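Two arms, three plates, and our sorting run keeps falling apart at the middle plate

I'm one of the student leads for a high school robotics club and we're building a "set the lunch" project for a showcase in September. Two arms on one table, three colored plates in a column down the middle, and a pile of food items that have to end up on the right plates. We train it from demonstrations, so club members drive the arms by hand and record every run. So far we have 149 recorded runs, and the kids are getting pretty good at driving (better than me, anyway).

The trouble is that the policy does fine with the small stuff on the near plate and then gets lost when it's supposed to use the blue one. The left arm will be busy with something close to us, the right arm will have a vegetable ready to go, and then it just sort of waits there, or wanders off. We only have one camera, fixed, looking at the table. The code is a starter kit called Sasen that our advisor got from another school, and I haven't touched the defaults much.
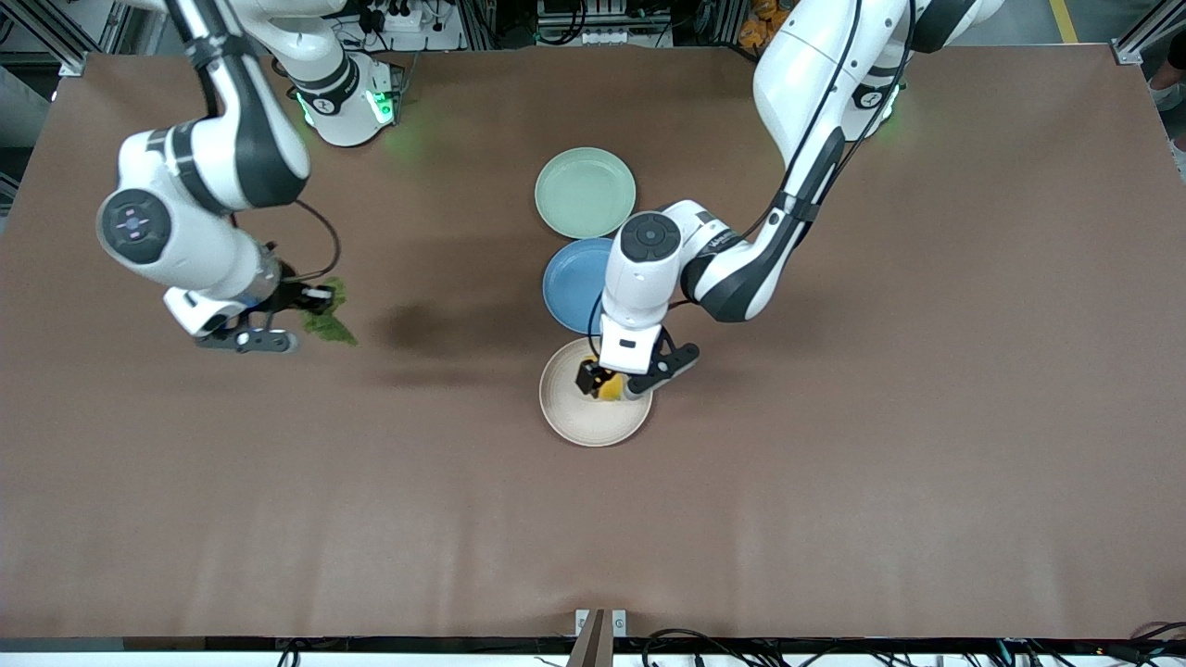

I don't want to throw away all the recordings if I can help it. Is this a "record more" problem or a "change the setup" problem? Also, the leafy greens are a pain in general. They flop, and they never look the same twice. Should we drop them and stick to the hard items? Any advice welcome, we meet after school and get maybe two hours on the table each time.

3 answers

Accepted answer

Change the setup first, then record more. I help with a club that did nearly the same project, and our second arm kept parking its elbow right over the plate the first arm needed. From a single fixed camera that plate half disappears, and the model has no good way to tell where the rim is.

Three things I'd try, cheapest first.

Spread the plates out. If they're touching in a line, move them so each one has a few inches of bare table around it. Ours went from a column to a loose triangle and the arms stopped getting in each other's way so much.

Pick a home pose for each arm and make the drivers use it. When an arm isn't doing anything it goes home, every time, even if that's slow and boring. We had one kid who would leave the arm hovering because it saved him a second - and the model learned to hover.

If you can get a second camera, mount it on a wrist. Cheap is fine.

Keep your old runs, by the way. Play them back and tag the ones where the blue plate is blocked during a drop, then train once with them and once without. We threw out 17 that way and the difference showed up on the very next test. You'll still need new demos with the new layout, so don't expect the old ones to carry you the whole way.

On the greens, I'd keep them. Grab near the stem end every time and let the leaves hang however they want. Judges at our event loved the lettuce!

Answer 2

Seconding the home pose thing. Also check your chunk length, if Sasen lets you change it. I don't know that kit, but we were on one called Jaseo and the default was way too long for two arms, so it would commit to a move and not look again until it was done. Shorter made it twitchier but it quit wandering. Write down the old number before you change it. I didn't, and had to reinstall the whole thing.

Is your lighting the same for every session? We lost a couple of weeks to that. Afternoon sun on the table, big arm shadows in one batch of recordings and none in the next.

Answer 3

just get more data. we had 766 runs by the end and it worked ok

Comment from the asker: Thanks everybody. Going to move the plates at the next meeting and tape down the spots so they don't drift. The wrist camera has to wait until we find some money, but I like the idea of tagging the old runs and I already have two freshmen signed up to do it (they don't know how dull it is yet). Will post again once we've retrained.

Contact us | Terms of use | © Brirnance Community Help | Back to top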